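Foro Frota > El tiempo y el huerto > Granizada en el camino de Kelotside

menow_7
Buenas, ¿a alguien más le ha caído la piedra por la zona de Kelotside? Yo tenía las acelgas preciosas y ahora parecen un colador. ¡Qué rabia!

rarby
Eso no era granizo, era aguanieve. El granizo gordo fue el de febrero, que me abolló el capó.

menow_7
Pues a mí me rebotaba en la capucha – si eso es aguanieve, yo soy obispo.

Sølve Bakke
En mi pueblo a esas bolitas blandas las llamamos de otra manera, pero bueno, yo voto granizo menudo. ¿Se puede pasar con el coche?

rarby
Yo esperaría. En la cuesta eso patina como si fueran canicas.

menow_7
No exageres, hombre, yo subí andando con botas normales y tan tranquila. Lo que sí, las acelgas ¿las corto a ras o las dejo?

Sølve Bakke
Quita solo las hojas rotas, que rebrotan.

menow_7
¡Gracias! Y lo del granizo, que cada cual opine – yo sigo en mis trece.
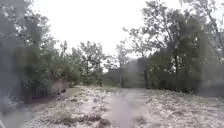

El camino, blanco de bolitas y más gris por el centro.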